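Jesbridge opens its robot room, and asks visitors to bring their doubts

For release: April

Flurnby Kitchens Trust is inviting residents of Jesbridge to watch a pair of robot arms try to put the shopping away. The open afternoon starts at 2pm in the old drawing office at Carkik Works. Entry is free, and the demonstration will be repeated every 20 minutes.

The Trust fits kitchens for people who find cupboards and drawers hard to manage. It has been offered a two-armed system called Apaza and has not agreed to buy it. The supplier says the arms have completed 943 drawer openings in testing. The Trust has asked how many attempts that took and is still waiting for a figure.

"We have sat through plenty of videos of machines doing housework," said Hortensia Benavides, who runs equipment trials at the Trust. "They are usually sped up, and they usually stop before the hard part. I want people to see this one at its proper speed, with the fumbles left in. If it takes eight minutes to deal with a lemon, I would like our tenants to know that before we spend their money."

Visitors may ask for a run to be stopped and started again with the objects moved. The supplier has agreed to this, though it asked for notice of what would be used – a request the Trust turned down. Questions about cost, noise and repairs will be taken at the end of each run. 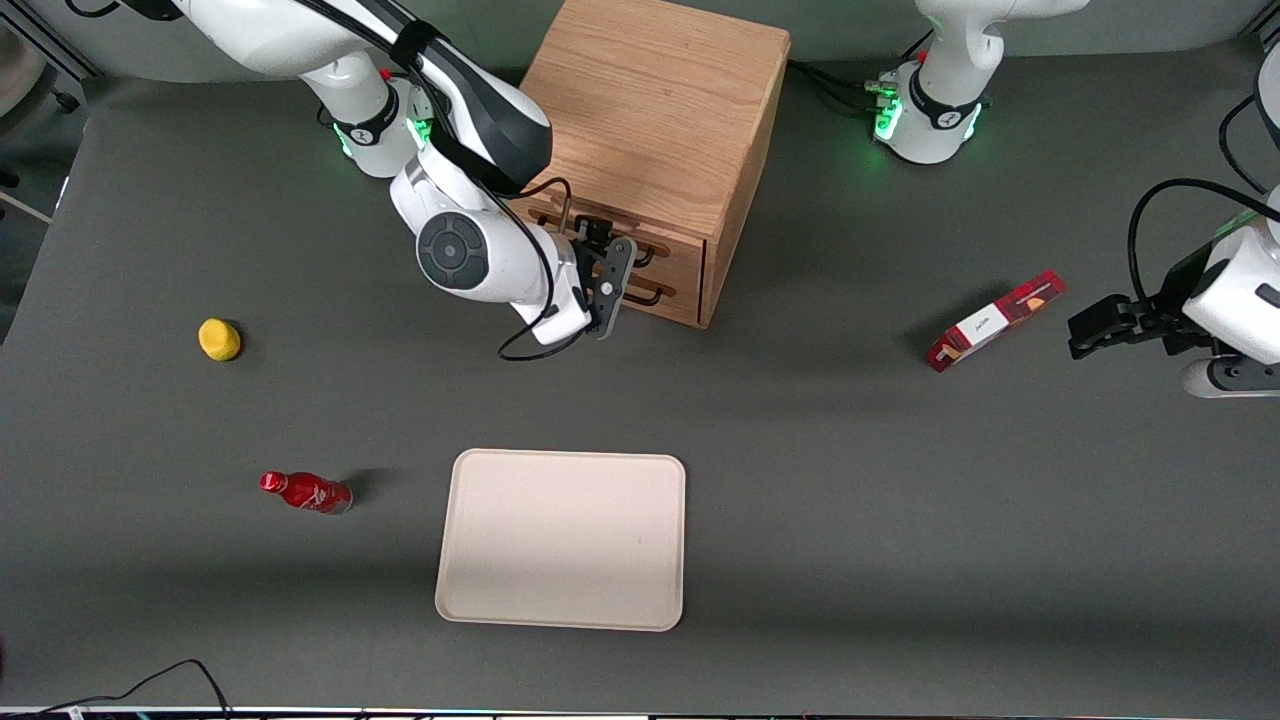

The Apaza arms at work, with the right gripper at the drawer handles of the wooden cabinet.

The Trust manages 3000 homes and says no decision will be made on the strength of one afternoon. "A cabinet on a table is a long way from a real kitchen with a wet floor and a cat in it," said Ms Benavides. "I'd be glad to be proved wrong, but so far I've been shown a drawer."

Places for each run are limited to 20 and cannot be booked. The drawing office has step-free access from the yard.

Ends

Press enquiries: Hortensia Benavides, Flurnby Kitchens Trust, Carkik Works, Jesbridge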